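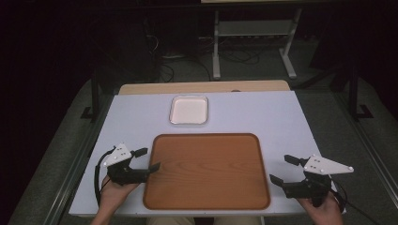
Tray task — how many demos are we doing before Monday?
Club board > Projects > Two-handed table tasks

javi_s
Right, need this settled tonight. The plan on the sheet says 90 demos with the big brown tray and then we train. Hortensia L reckons that's nowhere near enough. I've got the room till 7 and would like to know what I'm recording.

h_leiva
I didn't say nowhere near enough, I said 90 all from the same start pose is a waste of an evening. Move the white dish between runs. Left, right, nearer the tray. Otherwise it just learns one spot on the table

marcelino
disagree. get one layout working first. We tried mixing everything in at the start last term and the thing dithered over the tray for the whole open evening, my mum was watching

h_leiva
That was the old grippers though and half the demos had the marker plates out of view. Different problem.

javi_s
ok but both of you are ignoring the bit that takes the time which is putting stuff back after every go

zapata_a
Can I add — whoever records, start with jaws OPEN. Both hands. Either side of the tray, pointing in. I went through the last batch and in loads of them the left one starts half shut, and I've had to bin those. Not naming anyone.

marcelino
it was me

zapata_a
I know it was you

Duronura
New here, joined from the Riquelme group. Do we lift the tray with both grippers at once or slide it to the edge first? The sheet says "pick up tray" and that's it. I did slide-then-lift at home with a baking tray and it seemed easier on the wrists.

h_leiva
Both at once, one each side, straight up. No sliding. If some people slide and some don't the demos fight each other.

javi_s
I slide :(

h_leiva
Javi.

javi_s
it has a lip!! it's thin, you can't get the jaws under it clean from above. Come and try it yourself

marcelino
she's right about the lip. Come in low with the jaws angled and it's fine, took me a few goes. Slow down at the end is the trick

zapata_a
Also watch the cables. Let them hang off the sides of the table, dont drag them over the top. Had one catch the dish in the Prirnside batch and it's in the data now for ever.

Duronura
Thanks. And is the wooden strip at the back part of the task or can I ignore it?

zapata_a
Ignore it. Just don't put the dish on top of it.

h_cisternas
Reading this on the bus so sorry if missed something. For the Tatville entry we have to write down what we varied and why, it's on the form. So if it's one layout we have to say one layout. I'd rather we could say 2 honestly.

marcelino
2 I can live with. half and half

h_leiva
Fine. 45 with the dish where it is, 45 with it over to the right. But nobody slides.

javi_s
fine. no sliding. I'm going to be so slow

javi_s
Also folder names — please stop calling things "final". I'm starting mine at 704 becuase that's where the last numbering got to. Carry on from there.

Duronura
What if I drop it mid run? Keep or delete?

zapata_a
Keep it, put it in the drops folder. Might want them later.

marcelino
I'd delete

zapata_a
Keep it.

h_cisternas
Keep it please, form asks about failures as well. Off the bus now, can take the second half of the session if someone leaves the door on the latch.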